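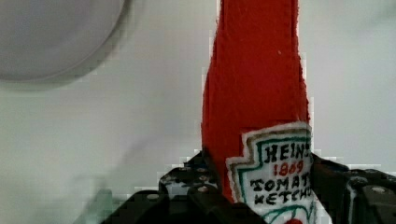
Progress report, play food workstream, Gralora toy library
Kimie Chiba
August

Work on the soft play food range continued at the Grondness store through the period. The range is lent to nurseries and family centres in sets, and the grant covers sorting, repair and replacement of worn pieces. Felt items have taken most of the repair time, as the pile lifts first along the outer edges. The ketchup bottle is typical of these: the red fabric is frayed and fuzzy down both sides, while the white label keeps its green stitched border and the hand-drawn lettering can still be read. Pieces in this state are graded B — fit for loan, edges to be trimmed at the next check.

Stock position. The catalogue now holds 1,255 soft pieces, of which 144 are play food. All 144 have been graded. Grade C pieces have been taken out of the sets and are held in the repair crate until matching felt arrives from Norkano. The first delivery was the wrong weight and was returned.

Spend. The materials line stands at £700 against a budget of £4,000. The low figure reflects the returned felt and will rise once the second order is invoiced. No transfer between budget lines is requested.

Labels. Lettering drawn directly on felt cannot be redone cleanly once it fades. Two fabric pens are on trial on offcuts, and the results will decide which is used for new labels. Existing labels will be left as they are unless the stitching fails.

Next period. Trim grade B edges, restock the Nagano sets, and close the pen trial. The revised grading sheet will be sent with the next claim.

2 comments
0 shares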